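**December, bin bench, 4:40 pm**

Budget day, or what was left of it after the compressor man came. Jummai wants the equipment list for next year on her desk before the break, so I'm putting my thinking down here where Orhun can argue with it in the margins (please do, but in pencil!).

Total we're allowed to ask for is the same as last year. The arm is fine, it's paid for, and I'm leaving it alone. All the money questions are out at the end of the wrist and down at the bench.

**Fingers.** We quoted two suppliers. Veretti wants 136 a pair and ships in a week. Clalier wants 55 a pair but only sells in lots, and the lead time is whatever they feel like telling you that morning. I'd happily pay Veretti prices for one set to keep in the drawer and then go cheap for the rest — Orhun hates mixing suppliers and he has a point, the hole spacing on the Clalier ones isn't quite the same and we'd end up making an adapter plate. Which I'd end up making. Hmm. Put down two Veretti pairs for now, ask about a discount on four.

**Bins.** I asked for new ones last year and got crossed out. The ones we have are scuffed and stained, and for grasping that doesn't matter one bit, but the depth camera does not love shiny scratched metal and I lose time cleaning up the floor plane. Cheaper idea from Jummai: paint. Matte gray, two coats, 50 for the paint and a decent brush. Trying that first, on the spare, before I spend anybody's money.

**Cable dress.** Unnithan makes a proper dress pack and I drooled over it for a good half hour. 300 with the brackets! But every time we swap tools I'm redoing the loops by hand and retaping, and that's most of a morning gone. I'm putting it on the list as the top item and I'll fight for it.

**Clamps.** The bar clamps do the job. Two more the same size please, I keep stealing them from the saw bench and getting caught.

**Test objects.** No line for these. Drugstore and toy aisle, petty cash, keep the receipts. I do want more see-through stuff and more long skinny things with a fat end, those are the ones worth practicing on.

**Zereo license.** Renewal is in spring, Orhun has the number. Check whether the second seat is used by anyone. I suspect it's me, on the old laptop.

Still to do: call Veretti back, measure the spare bin, find out if paint counts as equipment or supplies. 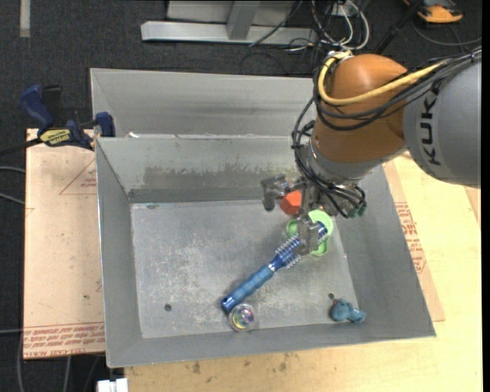 Bin bench, hairbrush under the gripper.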